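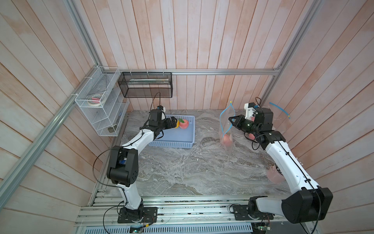
The two-arm cell with the fruit out, left gripper at the edge of the blue basket.

Keronon cell upkeep meeting -- June minutes

Notes by me again, Boonsong, as I was the only one with a pen. Ekkachai Petchrat ran the meeting. The Ratanaporn bench people sent regrets and a list of complaints, which I have folded in where they fit. We started at 9:30 and did most of it standing next to the cell with the coffee a safe distance away.

Last month's minutes
Accepted with one fix. I wrote that the left elbow servo had been replaced. It was only taken off, cleaned and put back, and Ekkachai would like that on record before someone goes hunting for the old one.

Base plates
Both arms bolt to the front rail, and the right one had crept again. You could feel it with a hand on the shoulder joint -- not much, but enough that the gripper was landing short on the far side of the floor. Ekkachai loosened the plate, squared it up and tightened everything back down while I held the arm and complained. We agreed the bolts get checked at every 85 hours of run time from now on. I wanted it more often and lost that argument. Paint marker across the bolt heads so we can see movement at a glance: I'll do that this week.

Cables
Long discussion, sorry. The black cables on the left arm hang pretty loose down by the base and I don't love it. Ekkachai says slack is good and that the last time I tidied them I made them so tight the wrist couldn't turn all the way (true!). Where we landed: leave the loop at the wrist exactly as it is, and put a soft strap on the lower run only. Run the arm through its full reach by hand with power off before anybody closes the strap for good.

Grippers
The left one is fine on small stuff and we have no complaints. The right one has been slow to open since the last Prastumus update, or so the Ratanaporn list says. We tried it and I thought it was slow, Ekkachai thought it was normal, so we are going to time it properly. If it does turn out slow, we swap the finger pads first and leave the motor alone. There are two sets of spare pads in the Plutix drawer, under the hex keys.

Wrist cameras
Calibration drifted on the right side after the plate moved, no surprise there. It needs redoing now that the plate is square. Please, please wipe the lens before you start and not halfway through like I did in the spring. I lost a whole afternoon to one thumbprint.

Test objects
We're keeping the basket and the clear zipper bag for the pick checks. The bag is the hard one, as the plastic shifts around when the fingers touch it. The peaches stay too. Somebody on the Ratanaporn list asked for heavier fruit and we said maybe after the bolts have held for a while.

Floor and rail
There's light debris near the middle of the marble floor and the front rail has dark spots on it. Soft brush for the floor, dry cloth for the rail, and keep both well away from the circuit boards down at the front. No spray of any kind inside the cell. Ekkachai said that twice so I'm underlining it in spirit.

Log
Entry 1018 in the service log is blank apart from a time. If it's yours, come fill it in. The rest of the log looked good and I could even read most of the handwriting.

To do
Boonsong Kongkaew: paint marks on the bolts, strap on the left lower cable run, brush out the floor.
Ekkachai Petchrat: time the right gripper, redo the right camera calibration, answer the Ratanaporn list.

We wrapped up at 10:40. Next meeting is same place, same time, and Ekkachai is bringing the torque wrench back from his truck.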